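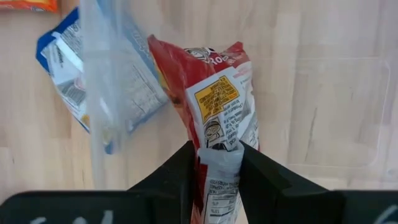

Cleaning the pantry before you hand back the keys

The pantry is usually the last cupboard to be emptied and the first one a property manager opens. Start on it while you still have a kettle and a bucket in the house.

Take everything out, including the shelf liners. Old liner that has stuck down will lift if you warm it with a hair dryer and work a plastic scraper under one corner. Glue left behind comes off with eucalyptus oil on a rag. Wipe the spot again with soapy water or the next person's tins will slide about.

Vacuum before you wipe. Flour and crumbs turn to paste when they get wet, and the paste sets in the shelf pin holes. Use the crevice tool along the back edge and around the hinges. If you find webbing in the corners you have had pantry moths, so pull the shelves right out and check the undersides too.

For the wash, mix 4 litres of warm water with a squirt of dishwashing liquid. Wring the cloth well. Chipboard shelves swell at the cut ends, and a swollen shelf can come out of your bond.

Leave the doors open for around 3 hours. A saucer of bicarb on the middle shelf overnight takes care of most spice smells. Curry powder may need a second night.

Our last place, a unit in Sestwood, had 8 shelf pins missing. The hardware shop sold them in small packets, but there are two common sizes, so take an old one with you to match.

Wipe the door handles and the light switch on your way out, and check the top of the cupboard for anything you shoved up there when you moved in.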